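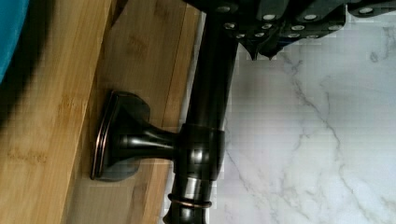
Can a robot hang the curtains?

A curtain rod is a simple thing. It is a long bar held up by brackets, and the curtain hangs from it. A dark rod with a grey curtain might be in your own bedroom. Most grown-ups can take a curtain down, wash it and put it back up before lunch. For a robot, this is one of the harder jobs in the house.

Robots already build cars, sort parcels and cut grass, so you might expect them to be good at housework by now. Some of them are good at small parts of it. This page looks at which chores machines can do, which ones they can nearly do, and why curtains are still a problem.

What counts as a robot?

A robot is a machine that can sense what is around it, work out what to do, and then move. A washing machine moves and follows a program, but it stays in one place and you have to load it yourself. Most people do not call it a robot. A vacuum cleaner that drives itself round the table legs is one.

Many of the robots that handle objects have an arm. At the end of the arm is a gripper, which does the work of a hand. A lot of grippers have only two fingers. Try picking up a sock with just your thumb and one finger, then try turning it the right way out. You will soon want the rest of your hand.

Some arms also have a small camera near the gripper, at the wrist. It sees things from very close up. Imagine having an eye on the back of your hand.

Hard things and soft things

A curtain rod is hard. It keeps its shape when you touch it. If a robot measures the rod once, the measurement will still be right a minute later. Engineers call this kind of object rigid.

A curtain is soft. When you pull one corner, the rest of it moves as well. It folds, swings and bunches up, and it almost never lands the same way twice. A robot that has learned what a curtain looks like hanging flat may not know it when it is in a heap.

Now put the two together. Some curtains have grommets, which are metal rings set into holes in the cloth. On many of these curtains the rod goes through every ring, one after another. To do this, the robot has to find the first ring, hold the cloth steady, slide the ring over the end of the rod and push it along. Then it has to find the next one, which has moved.

Many rods have a finial as well. A finial is the decorated piece on the end, and it helps to stop the curtain sliding off. On a lot of rods you must unscrew it before the curtain will go on, and screw it back afterwards.

Shiny things are a nuisance

Light causes trouble too. When light falls on a rounded metal bar, it makes bright streaks. If you move your head, the streaks move. You know that the bar has stayed where it was, but a robot's camera may be fooled into thinking that the edge has shifted.

Shadows can do the same. Where a bracket is fixed to wood, a faint shadow may fall beside it. The robot must learn that a shadow is not something you can pick up. Patterns are tricky as well. The grey veins in a marble pattern can look a little like cracks, strings or creases to a machine that has not seen many of them.

How does a robot practise?

In the Wostiveck project, engineers wanted a robot called Lilow to learn jobs with curtains and rods. They started by moving its arm themselves, using hand controls, while the robot recorded what its cameras saw and how its joints moved. They did this 400 times.

Next, a computer looked for what the good tries had in common. Then Lilow had a go without help. The first task was only to take hold of the curtain and slide it to one side. Out of 400 tries on its own, Lilow managed 369.

The second task was to put one ring over the end of a rod. Lilow had 400 tries at this as well and managed 115. The usual mistake was to pinch the cloth next to the ring, so that the ring tipped over and would not go on.

Putting up a whole curtain was left for later.

What about shops?

Shops and warehouses are often easier places for robots than homes. The floors are flat, the shelves have labels and things are put back where they belong – most of the time, anyway. At the Nuvport warehouse, a machine called Botha carries boxed curtain rods from the shelves to the packing tables. It can look after 2000 boxes. It does not open them.

When a customer wants a curtain hung up for display, a person still climbs the steps and does it.

So, can they do chores yet?

Vacuuming a floor: yes, if you pick up your socks first.
Mowing a lawn: yes.
Carrying boxes in a warehouse: yes.
Opening and closing curtains: yes, but a small motor on the rail does this better than an arm.
Folding a towel: sometimes, and slowly.
Hanging a curtain on a rod: not reliably.

Try it yourself

You will need an old tea towel, a wooden spoon, some large paper clips and a friend.

1. Clip the paper clips along one edge of the towel, leaving a loop sticking out at the top of each one.
2. Ask your friend to hold the spoon out level by its bowl.
3. Put on a pair of thick gloves and use only your thumb and first finger.
4. Try to hang every loop on the spoon handle.
5. Do it again with one eye closed.

Write down which part took longest. If you dropped the towel, look at how it landed and see whether you can make it land that way again.

Words to know

Bracket: a support fixed to a wall or another surface to hold something up.
Finial: a decorated end piece on a rod.
Gripper: the part of a robot that takes hold of things.
Grommet: a ring that strengthens the edge of a hole in cloth.
Rigid: stiff, and not easily bent.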